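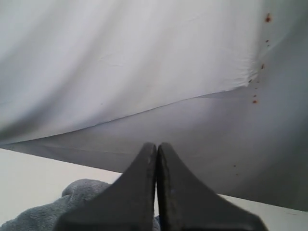 Pre-purchase inspection checklist: single-arm table cell, with comments

Site: Arboleda workshop, ground floor
Work planned for the cell: handling and wiping of small kitchen items
Purpose: to decide what must be bought, replaced or budgeted for before a second cell is ordered
Filled in: March, during the morning shift
Marking used: OK / ACTION / BUY / HOLD

We use cookies to remember your settings and to count visits. By continuing to read you accept this. Manage settings.

Read the comments as well as the marks. Several lines are marked OK for the present cell and would not be OK for two cells running side by side. Where a line says BUY, the item goes on the order sheet for the second cell. Where it says HOLD, do not order until the question in the comment has been answered.

SECTION 1. TABLE AND SURROUNDINGS

1.1 Table surface flat, plain and without raised edges in the working area – OK
Comment: A white top has been easy to keep clean and easy to inspect. Ask for the same finish on the second table. The Cesine quote lists a grey top as standard and white as an extra. Ask for the price of the extra in writing.

1.2 Table fixed so that it cannot creep under load – ACTION
Comment: The present table is held by its own weight and two brackets. That was accepted for the trial. For regular use it should be bolted down. Floor fixings were left out of the first budget and must go in this time, together with the drilling.

1.3 Clear space kept around the arm at full reach – OK
Comment: Measure again once the second table is in. The floor plan was drawn before the storage racks were moved and can't be relied on.

1.4 Floor route kept free of cables – ACTION
Comment: One extension lead still crosses the walkway. Fit a cable cover or have a socket put in on that side. The socket costs more but is the better buy if the cell is staying.

1.5 Emergency stop within reach from both working sides – BUY
Comment: One button only, on the left. A second button is needed on this cell as well as on the new one, so the order is for three in all. Do not let this be traded away if the total has to come down.

SECTION 2. GRIPPER AND FINGERS

2.1 Fingers close evenly along their length – OK
Comment: Check with the arm stopped and the power state confirmed at the controller. Look down the seam from above and from the side.

2.2 Finger surfaces free from cuts, cracks and lifting – OK
Comment: Scuffs on the inner faces are wear and can be left alone. A cut is different and means a change of finger. The person checking should run a thumb along both edges, with the arm stopped.

2.3 Spare fingers held on site – BUY
Comment: None held at present. The supplier's delivery time is 9 working days, and that is with the part in stock. Order 2 pairs per cell. They are cheap next to a lost week.

2.4 Fingers cleaned before each run – ACTION
Comment: Done most days, recorded on few of them. Add a line to the daily sheet. Wipe with a damp cloth, then a dry one. Do not use solvent until Fatov have replied about what the finger material will stand.

2.5 Hand tool for finger changes kept at the cell – OK
Comment: Buy a second set with the second cell. Sharing one set between two cells will not work for long.

SECTION 3. BACKDROP, LIGHTING AND CAMERA VIEW

3.1 Backdrop fabric secure along its top edge – ACTION
Comment: Clips are good enough for a temporary set-up, and they have the advantage that the cloth can be taken down for washing. Check each one at the start of the week. For the second cell, price a proper rail with hooks. If the rail goes over the allowance, stay with clips and buy a full bag of them.
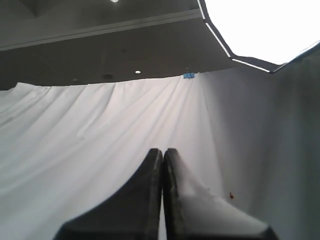
3.2 Fabric hangs clear of the arm through its whole range – OK
Comment: Run the arm slowly to its furthest points on each side and watch the cloth, including the lower hem. Repeat whenever the cloth has been taken down and put back. A loose corner can drift when the door is opened.

3.3 Fabric clean – ACTION
Comment: Small reddish-brown marks on the white cloth. Source not known. Try washing one piece first. If the marks stay, replace the cloth, and put one spare in the budget whatever the result. Marks matter for this work because small specks may be picked up by the camera software as objects.

3.4 Fire rating of fabric confirmed – HOLD
Comment: No label found and no paperwork in the folder. This must be settled before any more of the same cloth is bought. Murkener sell a rated backdrop cloth by the metre and have been asked for the certificate. If the cloth now in use can't be shown to be rated, it comes down and the replacement is charged to this year's budget, before the second cell is considered.

3.5 Lighting even across the working area – OK
Comment: Soft and without hard shadows on the cloth. Keep the same type of lamp for the second cell. Mixed lamps would mean setting the cameras up twice.

3.6 Lamp stands and overhead fixings stable – ACTION
Comment: Sandbags on all stands. Safety line on anything above head height. Neither was in the lamp supplier's quote, so add them by hand.

3.7 Heat clearance between lamps and fabric – OK
Comment: Minimum 30 cm, by our own rule. Measure with a tape. The clearance should be written on the cell's data sheet so that it is kept when the lamps are moved.

3.8 Ceiling fittings left unobstructed – ACTION
Comment: Ask the building manager to identify every fitting above and beside the cell before the backdrop line is fixed for good. If any of them turns out to be part of the fire system, the height of the cloth will have to be agreed with them. Do this before ordering a rail, as it may change the length and the brackets.

SECTION 4. OBJECTS, CLOTHS AND TEST PIECES

4.1 Test pieces complete and undamaged – OK
Comment: Metal bowl, wooden block, plush towel. All ordinary shop goods and easily replaced. Buy duplicates of each now, from the same source. When a shop line is dropped, the whole set of results before and after is harder to compare.

4.2 Wooden pieces free from splinters and loose edges – OK
Comment: Bare wood should be rubbed down when it gets rough. No purchase needed.

4.3 Metal pieces free from sharp rims – OK
Comment: Shiny metal reflects the lamps. This is a planning point and has no bearing on safety. If the reflections give trouble, buy a bowl with a dull finish as an addition and keep the shiny one in the set.

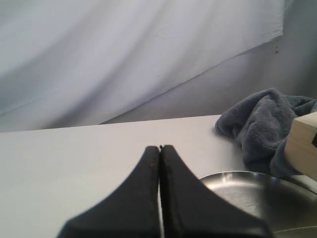
4.4 Cloths and towels laundered on a fixed cycle – ACTION
Comment: There is no cycle at present. Towels shed fluff, and fluff gets into the finger joints. Allow for enough towels that one lot can be in the wash while the other is in use. Two cells double this. It is a small sum but it comes back every month, so it belongs under running costs.

4.5 Storage for pieces not in use – BUY
Comment: Lidded boxes, one per cell, labelled on the front and the lid. Pieces not needed for the run come off the table.

4.6 Pieces placed within the agreed area at the start of a run – OK
Comment: Keep them grouped on the side stated on the run sheet. A tape outline on the table was suggested. Left for now, as tape would show up in the camera view.

SECTION 5. PAPERWORK AND COST LINES

5.1 Risk assessment covers the present layout – ACTION
Comment: Written for the earlier table position. Redo it for two cells together. Doing it once for one cell and again for two would be paying twice.

5.2 Service contract terms read and understood – HOLD
Comment: Fatov's contract covers the arm and controller. It leaves out the gripper, the cabling and any call-out in the evening. Get a price with the gripper included. Cesine offer one contract for everything, at a higher yearly figure, and have not yet said how soon they come out. Compare the two on the same sheet.

5.3 Small-items allowance set – OK
Comment: 300 per cell per year, before tax. Clips, towels, test pieces, tape, sandbags and cleaning cloths all come out of it. Spare fingers do not – they have their own line under 2.3.

5.4 Delivery and fitting costs shown separately on quotes – ACTION
Comment: Murkener show them. The other two give a single total. Ask both to split it.

5.5 Training for operators included – HOLD
Comment: One session is offered with each arm. Find out if the session for the second arm can be saved and used later for new starters. If so, get it added to the order itself.

ORDER OF WORK

Line 3.4 first, then 3.8, then 1.5. The rail, the cloth and the table can't be fixed until those have been answered. Quotes for the arm run out at the end of April, so the replies on 5.2 are needed before then. Anything marked ACTION with no cost against it can be done by the shift and signed off on the daily sheet.

Next inspection: after the second table is delivered and before it is powered up. Use a fresh copy of this form and bring the old one along.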